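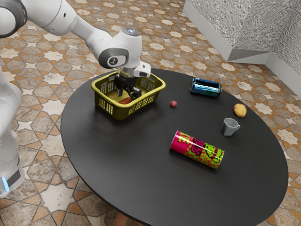

## Setting up a sorting shift with the arm in the simulator

We rehearse every new job at Cetlow on screen before it goes near the packing room, and I love this part! You can try a daft idea before smoko and have thrown it out by lunch. You don't need to write code. If you've packed orders by hand, you already know most of what matters.

1. **Load the round table layout.** Put the yellow basket near the rim, on the arm's side, and leave the rest of the table for loose stock. Mix it up a bit: cans on their sides, fruit, a mug.
2. **Set the reach.** Bring the gripper down inside the basket with the fingers open. Go slowly past the rim and check the wrist as well as the fingers, as the wrist is much bulkier than your own.
3. **Pick your first item.** Start with something lumpy. Cans all behave the same way, but produce has shoulders and narrow ends, and a packer's eye for where to hold it is worth a lot.
4. **Switch to the close view and check the grip.** Look for a finger on each flank, down on the wider part of the body. If one side is clear of the skin, nudge the wrist and try again.
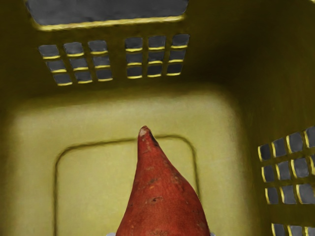
Julledby, Wed 3 July

Update from the second site, where the crew has now run 121 practice picks on the sweet potato alone. Thitima Chuensuk moved the grip point lower than I had it, and her setting is now the one we all load.

5. **Write down what you'd do differently by hand.** Scars and dark patches on the skin are a good place to start. Would you pack it, or set it aside? The arm follows whatever rule we give it, so the rule should come from people who know the stock.
6. **Save the run under your own name** — Tomás Rebelo reads them all before the weekly catch-up.

The job does change. There's less bending over baskets and more time checking quality and sorting out the odd ones, and some of the crew miss the rhythm of the old bench. Everyone on packing gets 51 paid minutes a week on the simulator, and in October we'll look at the rosters together. If you want extra time on it, ask Tomás for a login.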